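Claltstead, Mar 30, 2022

Jevitz puts its grippers through the one test everybody dreads: somebody else's computer

Jevitz, the automation test house, today published the findings of its latest gripper comparison, in which robot arms were asked to do the sort of work usually done by a person with a small screwdriver and a large sigh. The trial, known in-house as Finon, pitted 5 gripper set-ups against the insides of a desktop tower.

"Every brochure shows a gripper holding an egg," said Nazanin Shojaei, who led the trial. "We have never had a customer with an egg. We have had plenty with memory slots."

The Finon bench, with the tower on its side and the hard drive fixture to the left:
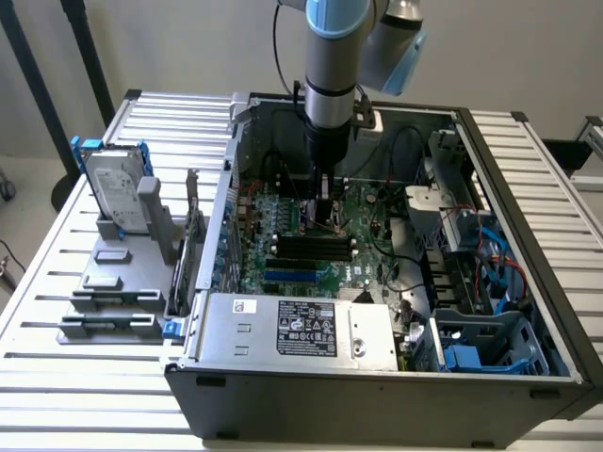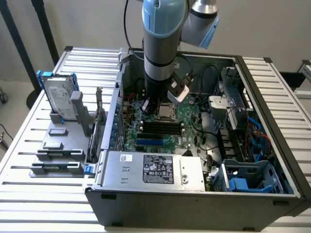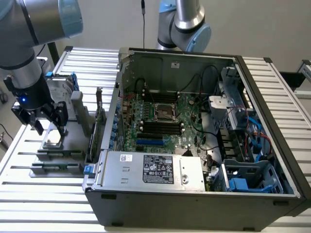 Each set-up was given 400 attempts, making 2,000 in all, and was marked on reach, grip and how much it upset the cabling. Long, slim fingers did best between the memory slots. Wider ones preferred drive caddies and said so by refusing everything else. Scores for cable handling are included in the report for the sake of completeness, and readers of a nervous disposition may skip to page 60.

Changing the controller settings made more difference than the team had expected, and considerably more than the sales literature had promised for changing the fingers. Horácio Bettencourt, who wrote the motion programs, has asked that this be printed in bold. It has been, in the report.

Fingers for two of the set-ups were supplied by Bagheri, whose founder, Bahman Bagheri, described the results as "fair, mostly". A second round, with smaller screws, is being planned.

The full report is free on request from Fatemeh Tabrizi at the Jevitz press office.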